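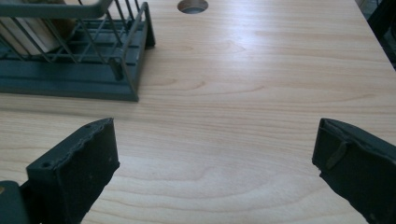 A dish rack on the practice table, from between the fingers of a hand-held gripper.

Teaching with the Hands, One Cup at a Time

The first thing Marion Crichton tells new people at Skesau is to slow down. Everybody comes in and moves the way they move in their own kitchen, she explains, and a kitchen is a place where we are all in a hurry. The robot that will later learn from these movements has only two fingers on each hand, and it cannot guess what we meant.

Skesau is a small laboratory in Munville, and its method is simple to describe. A person sits at a table and does housework with a gripper in each hand. The grippers record what their fingers see and how they travel through the air. There is no robot at the table at all. It comes only at the end, when a program trained on the recordings must do the same task with its own arms.

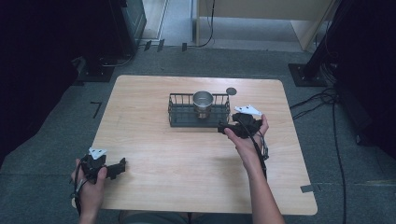

Photo: Skesau / Wuvbridge Magazine

I was allowed to try in October. The task was to take a metal cup out of a wire rack and put it back. With my fingers I would need one second. With the grippers I needed 20, and I hit the rim of the rack twice. "Good, keep that one," said Pascual Salinas, who designed the study. I thought he was being polite, but he was serious.

His idea is that small mistakes are worth recording, if the person corrects them. In older work, his group threw away each attempt that was not clean. The robot learned from perfect examples, and when it touched the rack a little to the left, it had no idea how to continue. For the new study they collected 700 attempts and removed only those where the cup was dropped. Then they trained one program on the clean attempts, 500 in total, and a second one on everything.

The second program was better at saving itself. When Salinas moved the rack during a test, it backed away and tried again, while the first one kept pushing against the wires.

Not all are convinced. A colleague at Moreira, the company that pays for part of the work, asked him if the result comes simply from having more data. Salinas admits that the question is fair – he is now repeating the training with equal numbers – and he expects the difference will become smaller. He does not want to say how much.

Crichton has another worry. The people who record become skilled very quickly, and after 2 hours they almost stop making mistakes. She has begun to change the height of the chair between sessions and to ask left-handed friends to come by. In the afternoon I was asked to return too, which I took as a comment on my skills.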